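Cindside build log
July 18, 2021

1/ Long thread, get a drink. I've been recording demonstrations for the laundry task all weekend and my thumbs are sore, so I'm going to type with my index fingers and complain a bit and also share some things I wish I'd written down in the first month.

2/ Short version for new people: two arms, a little tabletop, a basin, a clothespin rack, and a pile of small laundry. I drive the arms by hand, everything gets recorded, and the recordings go to Javel (that's the model) to learn from. The dream is socks and cloths on the rack with me standing in the next room eating toast.

3/ Count as of tonight: 821 demos kept. Kept is the important word! I throw out plenty, and I went back and forth for weeks on what deserves throwing out.

4/ At first I binned anything ugly. Fumbled a pinch, tried again, got it on the second go – deleted. So every example in the set was me being graceful, and then Javel would miss a pinch by the width of a thread and have no idea what came next. It would just carry on to the rack with empty fingers, very confident, and offer nothing to a clothespin. Over and over.

5/ So now fumbles stay in, as long as I recover. What goes: anything where I stopped and thought for a long time with the arms parked, anything where I bumped the basin, anything where I changed my mind halfway about which item I was going for. The mind-changing ones are poison. The arm heads left, then drifts right, and there's nothing in the recording to explain why.

6/ Picking up a sock from a flat table is still the hardest part of the whole job for me to demonstrate well. From where I sit I can see everything. From the wrist you get two fingers, a lot of white, and a bit of fabric at the top if you're lucky. I try to drive from the wrist view for the last stretch of the approach, even though it's slower, so that whatever I'm reacting to is something Javel can see too.

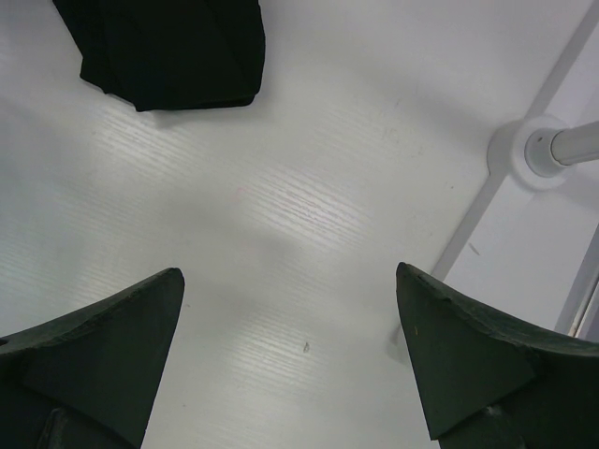
Someone replied to ask whether I've thought about a colored mat, on the grounds that a white table blows out under bright light and any model would have an easier time with more contrast.

7/ Fair question! I did try a dark green mat for an afternoon back in the spring. Dark socks vanished on it, and the edge of the mat kept getting pinched along with the laundry. I also don't want to give the thing a stage set it depends on. But I agree about the glare, and turning the lights down a notch is on the list for August.

8/ Related: dirt. Every smudge and speck on the table is in the data now. I used to wipe the surface down before every session and then I worried Javel would only know a spotless table, so now I wipe when I feel like it. Very scientific. I do pull lint off the fingers between batches, mostly out of affection.

9/ Batches! I record in batches of 32 and then I have to get up. That's a rule I made for myself after a very long evening in June. Past that point I get sloppy in one particular way, I start taking the same path every time, same angle, same pinch on the same corner. Each demo looks fine alone. Put them in a row and they're photocopies.

10/ What I do to fight the photocopies: the items get dropped on the table from a height with my eyes shut. Wherever they land, they land. If a sock is half folded under itself, good. If it's right up against something awkward, even better, that's going to happen in real life and I want an example of it.

11/ I also swap which arm does what. For a long while the left arm did all the hanging and the right arm did all the fetching, and you can guess what Javel made of a cloth that landed on the wrong side. It would reach across with an arm that couldn't get there and sort of lean. Now I keep a scribbled tally so the split doesn't get lopsided.

12/ The rack itself deserves its own thread someday. It swings. You touch one clothespin and the whole ring turns a little, so the pin you were aiming for has moved by the time you arrive. I considered tying it down with string and decided against it. My own rack at home swings too, and nobody's ever tied that.

13/ The way I handle the swing when driving: come in slow, let the fabric touch first, wait for the ring to settle, then go. The wait matters. It looks like dead time, and I had a cleanup script that trimmed dead time. It trimmed the wait out of a whole batch, so Javel learned to come in slow and then lunge. I lost 47 demos to that script before I caught it. They're in a folder called "oops".

14/ (Please check what your trimming scripts trim. I beg you.)

15/ Another question I get a lot is about how long one demo should be. Mine go item by item. One recording is one thing going from wherever it is to the rack. I tried doing the whole load in one go and the files were miserable to review, and if I messed up near the end I'd have to decide whether to dump the lot. Other setups do long ones and swear by them. I get bored and start humming, which doesn't hurt the data but does hurt my housemates.

16/ It does mean every recording starts in the middle of things. Cloths already up, something still in the basin, a sock lying there waiting its turn. I like that. Javel needs to cope with a rack that's partly full and a table that isn't tidy, and if I reset to a clean start every time it would never see one.

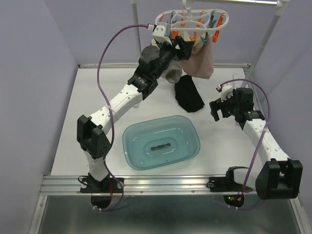 17/ Labels. I write one plain sentence per recording, the way you'd say it to a person. "Hang the black sock." I used to get fancy with codes for item, color, fold state, arm. I'd forget what my own codes meant within a week. The plain sentences have been easier to search, and Cadwaladr (my reviewing tool, held together with tape) can filter on any word in them.

18/ Reviewing is the unglamorous half. I play everything back at double speed with the wrist view and the wide view side by side, and I have exactly two keys: keep and toss. There used to be a maybe key. The maybe pile got so big that I was scared of it, so the key is gone.

19/ Water. People always want to know about the water. I keep it shallow, I keep a towel on my knees, and I wring things out with the arms as little as I can get away with because I'm bad at it. Wringing is a two-handed twist and my controls make that feel like opening a jar in oven mitts. If I can't demonstrate something well I don't want it in there yet.

20/ Next up: more starts from inside the basin, which I've been avoiding. Things look like they're somewhere else when they're under water, and I miss the first pinch a lot. So that's exactly where the recoveries are, and I need piles of them.

21/ If anybody near Brernbridge has odd socks they're done with, I'll take them. Stripes especially. Mine are nearly all black or gray and I'd like Javel to meet some other socks before it gets set in its ways.

22/ Okay, toast. I'll post the August numbers in this same thread so they're easy to find, and if you asked something above and I missed it, ask again tomorrow, I'm turning the phone off.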